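Chapter 6
Gain Structure and Headroom

Learning objectives

After reading this chapter, you should be able to:
- define nominal level, headroom and noise floor
- identify each gain stage in a recording chain
- set input gain for a source with a wide dynamic range
- explain why a clipped signal cannot be repaired by lowering a later fader

6.1 Introduction

Every device in a recording chain has a limited range of levels it can pass cleanly. At the bottom of the range is the noise floor, the level of the hiss and hum that the device itself produces. At the top is the clipping point, beyond which the waveform is flattened and distortion is heard. Gain structure is the practice of setting each stage so that the signal stays well inside these limits from the microphone to the final file.

The distance between the normal working level and the clipping point is called headroom. A drummer who plays softly during a level check and much harder during the take will use up headroom quickly. The engineer has to allow for this before recording starts.

6.2 Gain Stages

A gain stage is any point at which the level of a signal can be raised or lowered. In a simple vocal chain these are the microphone preamplifier, the compressor's output control, the converter input, the channel fader and the main fader. Problems at one stage are passed on to the next. If the preamplifier clips, the fader will only make the distorted signal quieter.
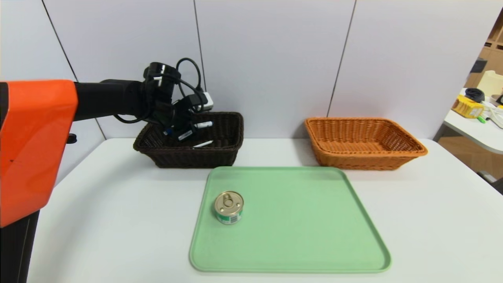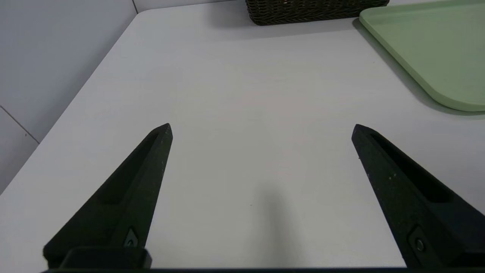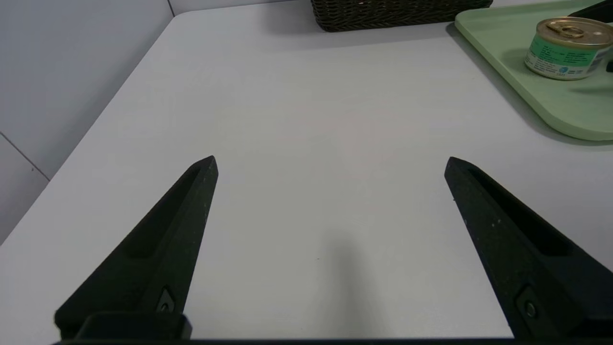

The order of the stages matters as much as their settings. Noise added early in the chain is amplified by every stage that follows. For this reason, most of the gain should be applied at the preamplifier, with later stages kept near unity. Unity gain means that the level leaving a stage equals the level entering it.

Case 6.1: The Cala sessions

Oana Mihăilă recorded a vocal and string album, Cala, in which the lead singer moved from a whisper to full voice within single phrases. The preamplifier was set to 28 dB of gain for the first take. The loudest notes clipped at the converter, and the take was discarded. Gain was then reduced to 23 dB, and the remaining takes were recorded at that setting. The assistant engineer, Nithin Menon, noted each change on the track sheet.

Consider what the 5 dB reduction did to the quiet passages, and whether the added noise would matter in a finished mix.

6.3 Decibels and Reference Levels

The decibel expresses a ratio between two levels. It has no fixed size until a reference is named.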